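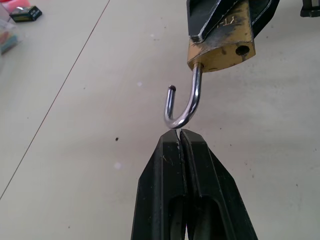
Reviews / Grippers and End Effectors

Firkik G2 parallel finger kit, two-arm configuration

Published 2 December 2018

The G2 is Firkik's replacement for its older single-jaw unit. It ships as a pair of black molded fingers, a mounting plate, a wrist camera bracket and a control board that talks to the arm over a serial line. We ordered two sets through Minance, the regional distributor, and mounted them on a pair of Bernonora bench arms. The kit lists at $368 per arm. The camera is not included.

We used a brass padlock as the main test piece. It is a poor shape for a parallel gripper: a heavy rectangular body with worn faces, and a round polished shackle that offers very little contact area. The two-arm task was to hold the body in one gripper with the open shackle hanging, then bring the second gripper in from the opposite side with its fingers closed, stop just short of the bend, open, and take hold of the rod.

Mounting

Each finger set attaches with 4 screws. The holes lined up with the Bernonora flange without an adapter. The printed instructions give a torque value for the plate but none for the fingers, and the first set worked itself slightly out of parallel before we noticed. A drop of medium threadlocker fixed it. Firkik should put that in the manual.

The cable exits at the side of the plate and needs a strain relief of your own. We used a zip tie and a short piece of sleeving.

Camera view

The bracket places the lens close behind the jaw, looking along the fingers. With the jaw closed the fingers fill a good part of the lower view and taper toward the tips, and the point where they meet serves as a usable aiming mark. On the shackle approach we could line the tips up with the bottom of the bend by eye and judge a very small gap.

Depth is another matter. The finger slots are visible from the camera but carry no scale or index mark, so they give no help in estimating distance. A molded line at a known distance from the tip would be cheap and useful. Against a pale tabletop, contrast between the black fingers and the background is good. Contrast between a bright steel rod and the same tabletop is worse, and our edge detector lost the inner curve of the shackle under overhead light. Lowering the exposure by 2 stops recovered it.

Grip performance

On the lock body the G2 holds well. Flat brass against flat finger faces gave no visible slip at the middle force setting, including with the arm stopped abruptly at full reach. Grime on the body did not seem to matter, although we wiped the finger faces between sessions.

The shackle is harder. Gripped across the straight section, the rod stays put as long as the lock body is supported by the other arm. If the supporting arm lets go, the body swings around the rod until it hangs. The fingers have no V-groove, so nothing resists that rotation except friction. Out of 26 handoffs, two ended with the lock on the table and the rest finished with the piece still held. Both drops happened at the lowest force setting.

For comparison we ran the same task with the Gbeho soft-pad fingers that we normally use. The Gbeho pads resist rotation better and are kinder to polished surfaces. They are also thicker at the tip, and could not get inside the bend of the shackle at all. If your parts have narrow openings, the G2 is the better choice of the two.

Software

The driver installs cleanly and exposes position, force and a stall flag. Position readback is stable. The stall flag is slow — long enough that the second arm was still pushing against a closed contact before the controller reported anything. We stopped relying on it and used motor current instead. There is no function for coordinating two units. Each board has its own address, and timing between them is left to your own code. Firmware has been updated once, in May, and the release notes do not mention the flag.

Wear

The fingers pick up light scratches quickly, and dust shows on the black surface. Neither affected the grip. The tips still met squarely at the end of testing. Replacement fingers are sold in pairs, and Minance had them in stock.

Verdict

The G2 is a stiff, simple finger set with narrow tips and a sensible camera position. It suits flat-sided parts and tight approaches. Round stock needs either a second point of support or a custom finger face, and anyone planning two-arm work should budget time for the timing code. We are keeping ours on the arms and have started machining a grooved insert for the left-hand unit.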